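Talk notes: Living With Less Screen in the Living Room
Karnine neighborhood series, evening slot, 60 minutes with questions

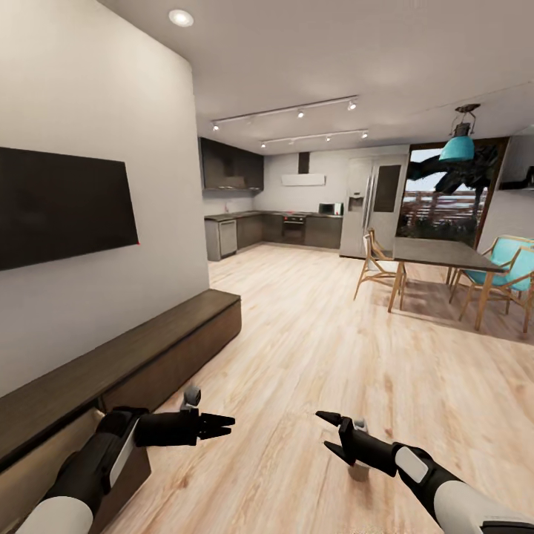

Slide 1: Blank TV on the wall, long low console underneath.

Okay, hello, thanks for coming out. Start with the show of hands - who had the TV on today with no one watching it? Wait for the laugh. Put my own hand up too.

My story. When we moved into the Koyama Street apartment, the TV went up before the beds did. Every chair we bought after that faced it. I want people to picture their own room and ask which way the couch points.

The August log. I kept a notebook for the month and wrote down every time the set was on. It came to 166 hours. I thought I was a light viewer! Pause here, let them do the math on their own homes.

Then the fun part, what I changed. Moved two chairs so they face each other. Put the remote in a kitchen drawer (tell the bit about looking for it in the freezer). Got a 1,000-piece puzzle and left it out on a card table. It took us forever and I'm still missing a corner of the sky.

Don't skip sound. A lot of people keep the set on for company, me included. I switched to an old Clellex radio for dinner and it scratched the same itch. If somebody asks about podcasts, say sure, whatever works.

Be straight about the slip-ups. Playoffs, for one. Also the week I had the flu and watched an entire baking show in my bathrobe. I'm not here to tell anyone to sell their TV - I still have mine and I like it.

Homework for the room: pick one evening, turn it off at 7, see what you end up doing. Write it on the card from the Grakari table by the door and drop it in the box on your way out.

Questions. If it's quiet, ask who grew up with only one set in the house and who got to pick the channel. That one always gets people going.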